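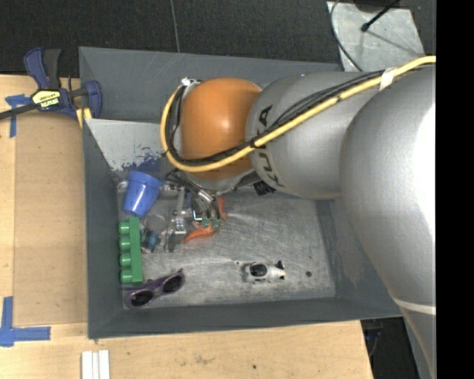 Fig. 1. Bin picking cell, KUKA arm with gripper. Mixed objects, gray bin.

Notes from the Skornico visit
Handout 4, Introduction to Automation
Instructor: Evdokia Nikolaidis

Our host was Getsemaní Palacios, who runs the picking lab. The demonstration took most of the morning. Review these points before the January quiz.

The task: pick one object at a time from a bin of unsorted items. The arm gets no list of what is inside. Software proposes a grasp, the arm moves in, and the gripper closes. A failed grasp is logged and the next one is tried.

Objects: the lab owns over 3000, mostly toys and household things. Thin, clear and shiny items are the hard ones for depth sensing. Look at the left side of Fig. 1 - the clear plastic piece and the sunglasses are typical. Items close to a wall limit the angles the gripper can use.

Cables: note how they run along the outside of the arm. Palacios said to leave slack at every joint and check the ties after each 50 hours of running.

For next class: read the Margaritis chapter on grasp planning and sketch two ways to pick up the cup.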